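3.2 Installing the Evden microwave on a countertop

1. Choose a flat, level surface that can hold the full weight of the oven.
2. Keep the vents on the back and sides clear. Do not push the oven tight against a wall.
3. Check that the door can swing fully open without hitting a cabinet or faucet.
4. Plug the cord straight into a grounded outlet. Do not use an extension cord.

Caution: Do not lean on the open door or hang towels from it. A bent hinge can keep the door from sealing.

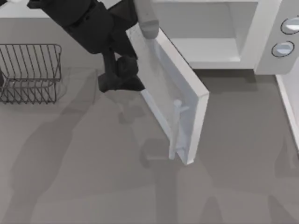

Fig. 3. Microwave on countertop, door open.

Setting the clock

1. Close the door and press CLOCK once.
2. Enter the time with the number keys. For 11:07, press 1, 1, 0, 7.
3. Press CLOCK again to save.

Note: The clock resets after a power outage. The kitchen timer can be set up to 99 minutes and works with the clock unset.

If the display shows E3, unplug the oven, wait one minute and plug it back in. If the code returns, call Evden service and give model number 1762.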